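About Pruvero

We sort desks. Been doing it since the November we moved into Lazăr Street, when the first job was our own drawers and it took 2 whole days. Small office stuff mostly: staplers, pens, clips, the little things that end up everywhere. You send us a list or just a bag, we work out what goes in which box. 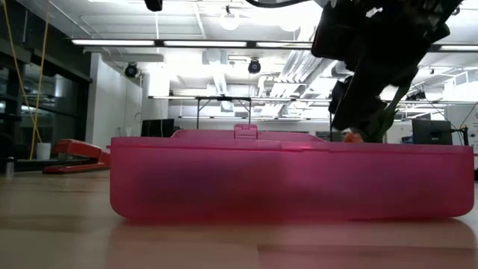
Pink box, red stapler, on the table.

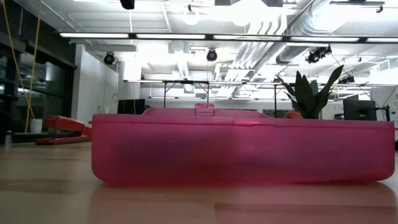 How we work. Everything comes out first, onto a table, good light. Then groups. Things you reach for daily stay out, the rest gets a lid. We like see-through plastic, always have. You get a hint of what's inside without opening it and people are much more likely to put stuff back. Labels too, but short ones. One word if poss.

What we don't do: filing, shredding, anything with a lock on it. Please stop asking about the shredding!

Sizes. Long shallow boxes for desk tops and shelves, deep ones for under the desk. Long ones go fastest, so order early if your after more than a few. Colors vary by batch, pink and clear are the regulars. Smoke gray comes and goes. No black, we tried it, everything in there got forgotten.

Who uses us. Schools, two dentists, a print shop, lots of people working from the kitchen table. 133 desks done last year, which was more than planned. The Beketti job was the big one, a whole floor, some 2,000 loose items before lunch and most of them were paper clips. They kept the clips.

Classes. We run a short evening one called Broltora, 19 places, bring one messy drawer (the actual drawer, please, not a photo). Tea is included. Parking is bad, use the side street. You take home a box and whatever you decide to keep. There's a donation crate by the door for the rest, it goes to the school up the road at the end of the month.

Prices are on the price page. Being redone, so if something looks odd, email and we'll send teh right one.

Page updated 6/16/25

14 shares | 2 comments

Recent
Which pens to throw out
Broltora: what to bring
Lids or no lids?
The Beketti floor, start to finish
Cables, a short rant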